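Running the Board at Vodside

Kallico is a touring stage company that carries its own lighting and sound and very little else. Its current production, "Botov", is a one-act play set in a rail depot, and it was built from the start to fit venues with no fly system. We spoke with the company's technical director between load-in and the first cue-to-cue at Vodside, a converted pump hall that seats 194.

The conversation began with power, as it tends to in old buildings. Vodside has a single three-phase supply for the stage and a separate domestic supply for the front of house. The technical director had asked for the distribution plan in advance and received a drawing that no longer matched the panel.

"The drawing showed 32 dimmed circuits," the director said. "Seven of them go to a bar that was taken down. So I patch around those. It's an hour's work, and I would sooner do it with a meter than trust the paper."

The show uses few fixtures by the standards of a house this size. Most of the light comes from the side, at head height and below, with a small front wash held at low intensity. Overhead light is kept for the final scene. The director described this as a decision made in the first week of rehearsal, before there was any set to light.

"The actors stand still for long stretches. Front light flattens that, and after ten minutes you stop looking at them. Side light keeps a face readable from one half of the house at a time. When they turn, the other half gets the face. The blocking was adjusted so that it evens out."

Asked whether the seats at the extreme ends lose anything, the director said they do, and that the company takes those seats off sale when the venue agrees. Vodside agreed for the first two rows.

Sound is run from the same desk position by the same operator, with cues linked where they fall together and separate where an actor sets the pace. There are 50 sound cues in a running time of just over an hour. The majority are changes in level on a continuous bed of recorded machinery, and an audience would have difficulty naming them afterward.

"There is one door slam that everyone remembers," the director said. "It comes from a speaker under the seating. It's the only cue that does. In the pump hall there's a void under the bank, so the slam rings longer than we want. We put a blanket in front of the cabinet and took some of the low end out. It will be different again in the next place."

The text of "Botov" calls for a train to arrive. Early versions used a projection across the back wall. That was dropped after the first run of previews, and the arrival is now made with a single lantern on a floor track, pulled by hand on a line from the wings. The director was direct about why.

"The projector fan was audible in the quiet scene. You can build a hush box, but then you tour a hush box. The lantern weighs almost nothing, and if the line snags the actor can walk over and deal with it in character. We've rehearsed that."

On the question of set, the director said that every piece breaks down to a size that two people can carry through a standard door. The depot office is three flats and a counter. The flats are braced from behind and weighted, with no fixings into the stage floor, as many of the halls on the route do not allow them. The counter had its top replaced twice - first for being too loud under a coffee cup, then for throwing light back into the actors' faces.
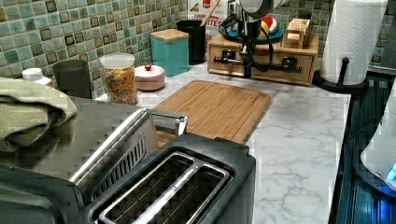 VODSIDE, 18/06/2022

The afternoon session was given over to the cue-to-cue. It ran in order, with the dialogue between cues cut, and it stopped eleven lines in when a side boom was found to be catching the edge of a flat. The boom was moved upstage and the focus was done again on that side only.

"I don't mind stopping early," the director said. "If the first problem turns up in the first scene, people are still fresh. It's the last quarter where you start accepting things."

The next project is already in planning. "Chantharasri" is a longer piece with a cast twice the size, and it is due to open in September. It will use live musicians on stage, and that changes the sound plan completely. The director expects to split the operating position, with sound in the house and lighting at the back, and to tie the two together with a headset channel of their own.

"With a recorded bed, I decide how loud the room is. With players, they decide, and I work under them. I've asked to have them in rehearsal from the start. The usual thing is they arrive for the last few days, and then every level in the show is wrong."

The company has not yet settled whether "Botov" will go out again after this route. The cue file and the plot will be kept either way, along with a note for each venue on supply, wing space and the height of the lowest beam. The note for Vodside has a line added to it about the seven dead circuits.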